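# Dirnow two-finger gripper: worth a line in the budget?

We bought two of these for the fabric bench at Tunley, after Pramila Nishad asked for something cheaper than the Pitkänen hand we had priced first. The job is picking up cloth and moving it, so grip strength mattered less to us than how the tips close.

They close well. Thin cotton and heavier dark cloth both come up by a fold, and I rarely had to change the force setting between them. Thick seams are harder – expect to retry. 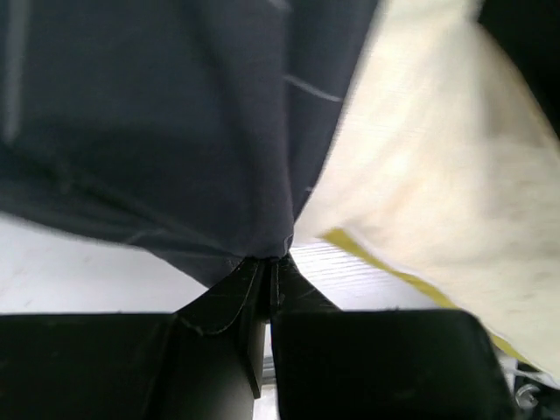
*Fingertips closed on a gathered end of dark fabric, with cream cloth behind.*

Budget for more than the gripper itself. The mounting plate is sold separately and ours took four weeks to arrive. Spare fingertips come in packs of eight, and I'd order one with the first purchase. The wrist camera bracket is extra too, though the Gonex one fits with 60 mm screws.

Hefin Phillips wants a third for the second bench in July. I've put it in the plan, with the plate ordered early this time.

**Good:** tip shape, price, simple wiring
**Bad:** separate plate, thin manual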